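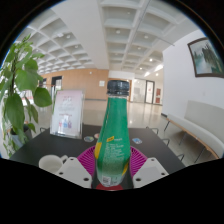 Haso hand-held gripper with the magenta ribbed finger pads, holding a bottle by its green sleeve.

Haso Hand-Held Gripper, Build-It-Yourself Kit
Kit no. 263
Updated 06/05/2020

We started making the Haso for people like us, who have a bench in the garage or a shelf at a shared workshop and want to try out soft fingers before they go and bolt anything to an arm. You hold it in your hand, you squeeze, and you find out very quickly what your fingers are good at (bottles, mugs, a rolled-up pair of socks) and what still needs work. It's a lovely way to spend an evening, and most of the first one goes into sorting screws!

The finger pads are the part everybody writes to us about. They're printed in a flexible filament with thin curved ribs, so they give a little and wrap themselves around whatever you're holding. The set in the photo is magenta. You can also order them in gray, or print your own from the Linetti files, which come with the kit at no extra charge. Please go slowly on the first layers, and let the parts cool on the bed before you pull them off, even if you're impatient like we are.

The side plates have rounded corners and the screw holes are already in place, so there's no drilling. If you have the older Dustau handle from last year, the new plates fit it, but you'll want the longer screws from the spares bag.

What's in the box
Left and right side plates
One pair of ribbed finger pads
Handle and trigger, with return spring
Screws, spacers and a hex key
Printed build guide, 57 pages, lots of drawings

Details
Length, assembled: 248 mm
Widest opening between pads: 68 mm
Tools you'll need: small Phillips screwdriver, side cutters for cleaning up prints

Goes well with
Okonkwo wrist adapter, for when you're ready to move the same fingers onto a robot arm
Spare pads, sold in pairs

If a pad tears in the first year, write to us with your order number and we'll mail you another one. Kits go out on weekdays, and in May we're packing a little slower than usual, so please bear with us.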